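Stumard laundry arm kit, worth it for a small laundromat?

Ásdís Eyvindsson
Looking at the Stumard single arm kit for emptying front loaders. Dealer wants 4000 up front plus 239 a month for support. Has anyone run one day to day?? Mostly worried about dark drums, and whether it needs a lot of space between machines. Also is the Orlow any better or just cheaper

Ravn
had the Orlow demo in August. slow. sent it back

Auður Toft
We have the Stumard, about 200 loads so far. Short version — good on towels, bad on socks. Small stuff stays in the drum and you end up checking by hand anyway. Dark drums are ok once you redo the setup for each washer, but do every single one, dont copy the settings across even if the machines are the same model. Ours stand side by side and the neighbor's door has to be shut or the arm stops.

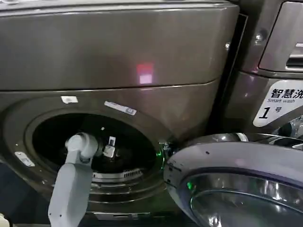 Support is decent, they pick up the phone. The spare fingertips are 752 for the full set tho, wich the dealer left out of my quote. Get that in writing. And ask for a trial month before you pay the 4000 — they gave us one when we pushed.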